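Kundis Fingertip Kit for Club Grippers
Made for the Medrano parallel gripper and the Helano wrist camera mount

Replacement fingers for school and club teams competing in the Gollosberg pick-and-place class. Sold in pairs, with fasteners.

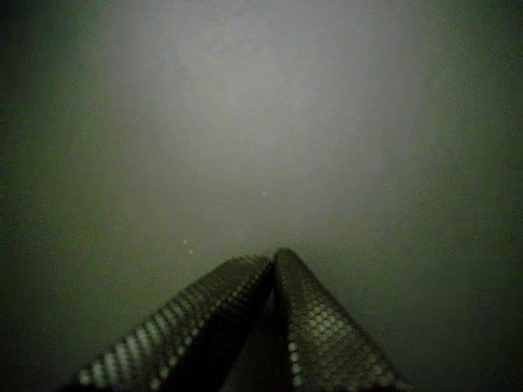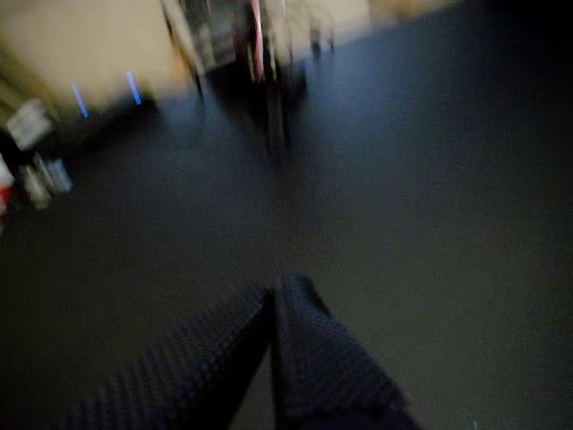 The Kundis finger is moulded as one piece and bolts to the Medrano jaw with 2 screws per side. It replaces the flat finger supplied with the gripper, which most teams wear smooth before the end of a season. The gripping texture is a regular pattern of small bumps that continues up to the tip, so a part picked up at the very end of the fingers still sits on the pattern. With the jaw closed on nothing, as in both pictures, the tips should come together near the middle of the wrist camera's view. If they sit well to one side, loosen the mount and re-centre it before changing anything in software.

Specifications
Finger length: 44 mm from jaw face to tip
Fasteners: 4 supplied, plus 2 spares
Colour: dark only
Left and right fingers are not interchangeable

Fitting
Remove the old fingers and clean the jaw faces. Start all screws by hand, close the jaw at low speed, check that the tips line up, then tighten. Students new to the arm should do this with the motors off and move the jaw by hand.

Camera exposure
Dark fingers close to the lens can push auto exposure too high. Teams using colour sorting should lock exposure against the practice mat - not against a wall or a sheet of paper - and save the value with the program.

Club and classroom packs
Single pair, or class pack of 8 pairs. The class pack includes 5 printed fitting sheets and a spare set of jaw screws. Orders from registered schools can be invoiced. Allow extra time for delivery in August, when most clubs reorder ahead of the regional rounds.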